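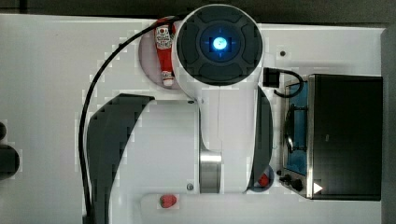 桌面机械臂工作站(玩具厨房套装)选购说明

先说我是谁:我在Flarkow负责设备这一块,选型、报价、排交期都归我,客户来问得最多的就是这一套,所以干脆把平时电话里讲的话都写到页面上,大家做预算的时候可以直接翻。

这套东西我们内部叫Rundley工作站,一张白色台面,一条白色机械臂,再加一组玩具厨房的道具:灶台、小碟子、玩具食物。买的人多半是做抓取、摆放这类课题的实验室,也有职业院校拿去上课。我自己很喜欢厨房这一组,东西小,形状又杂,草莓表面还有一粒粒的纹路,比抓方块有意思多了!

套装里有什么

机械臂一条,带控制器和示教软件。
台面一张,含安装底座。
厨房道具一组,可以换成工具组或者文具组,差价很小,下单时备注就行。
线缆一套。
夹爪不在标准套装里,要单独选,这一点请一定看清楚,每个月都有人到货了才来问我夹爪在哪儿……

预算怎么做

我一般建议把总预算分成两块,一块买设备,一块留给后面的杂项。杂项我会让大家留出设备款的15%,里面包括夹爪的备用指尖、多买的一组道具、上门调试的差旅。很多学校的申请表只有“设备”一栏,杂项填不进去,那就在询价时跟我说一声,我把调试和备件并到一张报价单里,你们走流程会轻松些。

道具请按消耗品来算。小碟子会摔,玩具食物会丢(滚到柜子底下的那种丢),调瓶瓶罐罐的抓取力时,瓶子被捏变形也是常事。我的习惯是一台工作站配2组道具,一组用,一组放柜子里。

线缆的事多说两句。臂上的线要留够弧度,让它能跟着关节转,别图好看扎得太紧。加长线要在下单时选好,后补的话单独发货,运费不太划算。灶台这类道具如果要接线,也请提前告诉我走线方向,台面可以按需要开孔,收一次加工费。

场地

台面四周请留出走人的位置,靠墙放也可以,只是维护时要挪出来,比较折腾。供电用普通插座就够,最好单独一路,别跟空调插在同一个排插上。如果打算在上方装相机,支架用Honorato的那款,孔位和我们的台面对得上,别家的我没试过,不敢打包票。

交期和质保

标准配置下单后9周发货。定制台面要再加时间,具体看图纸,图纸来回改的话就更久了,所以尽量一次想好要几个孔、开在哪里。赶年底结账的客户请注意,12月的排产每年都很满,想当年验收的,早点来锁单。

质保18个月,从验收签字那天算起,不从发货算。夹爪指尖和道具不保。想延保的可以加购,验收之前买都是原价。

买一台还是两台?

两台一起买,调试只收一次差旅,单价也有折扣。不过要是课题还没定下来,我会劝你先买一台,用熟了再加,第二台的台面和线缆都是同一规格,并排放就能用。已经有Vonley旧款台面的也别急着扔,把底座尺寸发过来,我看看能不能直接装,能装的话台面这一项就可以从报价里去掉。

询价的时候请写明:数量、道具组别、夹爪型号(没想好就写“待定”)、希望的到货月份,还有开票抬头。信息齐的话我当天就能回,缺一两项也没关系,我会打电话来问。

本页价格政策更新于2020年5月15日,旧报价单在有效期内照旧执行。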